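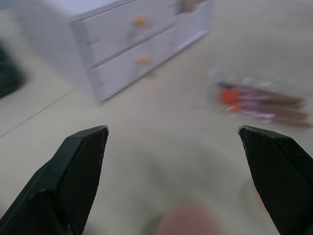
The view from the wrist: two textured grip pads, a white two-drawer cabinet and a packet of brushes.

Planning the spend on a small gripper cell

When Lendport drew up its first equipment plan for a tidying and storage cell, the arm took up most of the page. Grippers had one line, spares had none, and the wrist camera was listed under "cabling and other". The revised plan, finished in July, runs to 23 lines. The arm is still the largest of them, but it took the least time to agree.

The work itself is light. Small household goods have to be picked up, and drawers opened and closed by their knobs. A small round knob leaves little surface for a pad to hold, and clear wrapping reflects light in ways that plain card does not. Both points affect what should be bought, and neither appears on an arm maker's data sheet.

Finger pads should be budgeted as a consumable. Lendport's supplier, Hosari, sells them in packs of 12, and the plan allows two packs for the first year. A crosshatched pad must be kept clean, so inspection time goes in the running costs along with the parts. Buyers should ask whether pads can be changed without removing the finger. On some designs they cannot, and the cost of the stoppage then exceeds the cost of the pad.

The camera needs its own line. A cheap unit may give a sharp picture of the fingers and a smeared one of everything beyond them once the arm is moving. Resolution is a poor guide to this. Exposure time, shutter type and the lighting over the table matter more, and a better lamp often costs less than a better camera. Tanoli, which fitted out the Kenside site, now prices lamp and camera as a single item.

Lendport set aside £3000 for fixtures, test goods and replacement furniture. The last of these was questioned at review and kept. Light cabinets are not built for repeated pulls at an angle, and a drawer that has begun to stick gives results that cannot be compared with earlier ones. Buying identical units at the outset avoids the problem of a discontinued model.

Delivery times should be checked line by line before an order is placed. At Kenside the arm arrived first and stood idle while the site waited for a mounting plate.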